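## 4. Four hands at home: what the Peltell ledgers tell us about duet playing

We turn now to the part of the Peltell collection that gave us the most pleasure to work on. The shop in Nadley sold sheet music, strings and the odd second-hand piano, but its steady trade was in lending. For a yearly fee a household could take home a parcel of music, keep it for a fortnight and swap it for another. Two ledgers survive from this side of the business, and between them they record 3,415 separate loans.

Earlier work on the shop has treated the ledgers mainly as a guide to which composers were in fashion. They can do that job well enough, but they can do a good deal more. The clerk noted the scoring of each item in a narrow column on the right, so we can follow music for two players at one piano almost week by week. He also wrote down when a volume came back late or with a page loose, and those small complaints are wonderful evidence of use. A spotless copy may never have been opened. A duet book returned with its turning corners mended has plainly had people sitting in front of it.

### 4.1 Who borrowed duets

Of the households in the second ledger, 55 took out piano duets at least once. They are not the ones we expected. We had supposed that duets would go to the larger houses on the hill, where there were daughters with a visiting teacher. Several such families do appear, but the keenest borrowers were shopkeepers and clerks near the station, and one schoolhouse in Lunddale whose parcels must have travelled by the carrier's cart.

Figure 3. Red Coca-Cola bottle with screw cap.

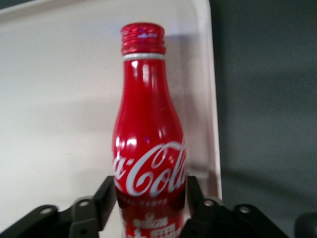
The Lunddale parcels deserve a closer look. They begin with easy dances and hymn arrangements, then move within two winters to overtures and whole symphonies in duet form. It is hard not to be excited by this. The nearest orchestra was a long and costly journey away, and anyone in the schoolhouse who wanted to know how a slow movement went had one practical way to find out – sit down beside somebody else and play it. The loans speed up in December and slacken in early summer, much as we might guess in a farming district.

We should be careful about saying who sat at the keyboard. The account is in the name of the schoolhouse, and the ledger never says whether the players were teachers, pupils or lodgers. The late returns do bunch together at the end of the school term, which points to the pupils, but that is as far as we can take it.

### 4.2 The matter of the instrument

Duet playing asks a lot of a piano. Both ends of the keyboard are busy at once, the pedal is shared (or fought over), and a weak bass makes an orchestral arrangement sound very thin. The sales book shows that the shop hired out small uprights by Visser, and 11 of the duet households had one at some point. Their borrowing does change after the piano arrives. Before, they favour short pieces that lie in the middle of the keyboard; afterwards they are much more willing to try opera overtures, with their long rumbling passages for the lower player.

Figure 4. Narrow snack box with red tartan print, on a dark grey tabletop.

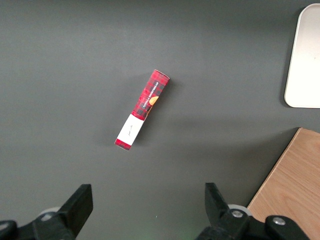
This pattern could have a duller cause, of course. A family that could afford to hire a better piano might also have had more time to practise, or a better teacher, and the sales book is silent on both points. We tested the idea by setting aside households that had already borrowed harder solo music before the hire began. The shift remains among the others, though the group is then small and we would not lean on it heavily.

What the instrument evidence does give us is a sense of sound. One hired Visser was sent back twice for broken strings in the lowest octave, and its household was working through a set of battle pieces at the time. Another was exchanged because the top notes 'would not speak', just after a run of waltzes.

### 4.3 Lower player, upper player

Marks in the surviving music add a further layer. Roughly a third of the duet volumes still on the Nadley shelves carry pencil fingering, and it is much thicker in the upper part. The lower part has more counting marks – strokes over long rests, a circled number where the tune passes down. We take these as signs that the two seats were often filled by players of different experience, with the stronger reader keeping time from below. Teaching manuals of the period recommend the same arrangement, so the pencil may simply show the manuals being obeyed.

A few copies break the pattern. In one book of marches the fingering swaps sides halfway through, in the same hand, and the rest of the volume is marked for the lower part only. We return to this copy in Section 5, where it is compared with the solo albums borrowed by the same household.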